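Moder Height-Adjustable Desk
Set-up guide, section 4: Placing the desk and arranging the top

Please read this section after the two legs are fixed to the tabletop and the desk is standing on its feet. If the legs are not yet fixed, go back to section 3.

4.1 Choosing the place

1. Choose a flat and hard floor. Wood, tile and concrete are all suitable. On a thick carpet the desk can stand, but it will move a little when it is raised.

2. Measure the free height above the desk. There must be no shelf, lamp or window handle in the way when the top is in its highest position.

3. Leave 20 mm or more between the rear edge and the wall. If the desk stands at an angle to the wall, measure at the corner which is nearest to it.

4. Check that the door of the room can open completely without touching the desk. Check this with the top low and also with the top high.

5. Lift the desk to its place with two persons, one at each leg. Hold it by the columns.

CAUTION: Do not pull the desk over the floor. The feet can scratch a wooden floor, and the screws in the top can become loose.

Note: On herringbone and other parquet floors we recommend the felt pads from bag 4. Clean the bottom of the foot before you put the pad on. The pad does not hold on dust.

4.2 Cables

1. Lower the desk to the height of 740 mm.

2. Find the control box under the tabletop. Push both leg plugs into it until you hear a click.

3. Connect the power cable last.

4. Raise the desk slowly to the highest position and look at the cable. It must hang freely and must not become tight at any height. If it becomes tight, move the desk nearer to the socket. Do not use a second extension lead.

CAUTION: Keep the power cable away from the feet of the desk and from the place where you stand.

4.3 Arranging the top

The desk can be used with any objects you like, within the load given in section 1. The following order has worked well for our customers in small offices.

1. Wipe the top with a soft cloth, slightly damp. White tops show grey marks from pencils and from the covers of dark notebooks. For marks that stay, use a little washing-up liquid. Do not use powder or a rough sponge.

2. If you use a desk mat, lay it now, before anything else. The Trenodard mat is sold separately. Press it flat from the middle to the sides.

3. Put the magazine file at the rear, with the open side of the slots towards you. The Ruotsalainen file has a low front, so you can take a notebook out without lifting it high.

4. Lay books flat in one stack, with the largest at the bottom. A high stack can fall when the desk starts to move. If you need many books, make a second stack.

5. Stand notebooks and tablets in the magazine file, with the spine towards you. Begin with the heaviest one, in the slot nearest to the middle of the desk.

6. Put loose printed papers together and knock their edges even on the table before you put them away. Papers with a bar code or delivery sticker should be kept until the guarantee card is sent.

7. Leave the front part of the top free for work.

CAUTION: Before you raise or lower the desk, check that nothing hangs over the edge. Small cards and single sheets slide off easily and can fall behind the desk.

Note: The desk remembers its last height also when the power is off. If the display shows 2 lines and no number, do the reset in section 6. 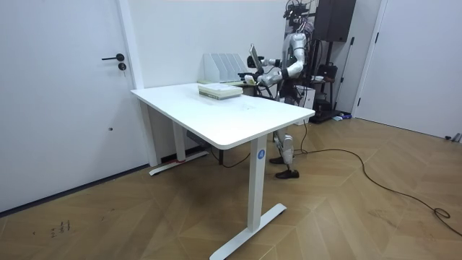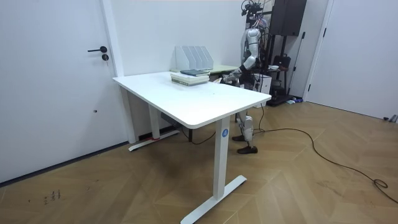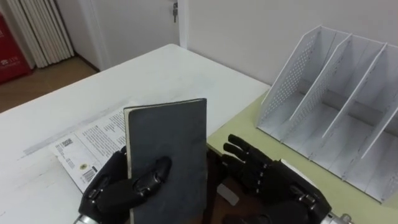 Fig. 4. The white desk in use. The magazine file can be seen in all three pictures.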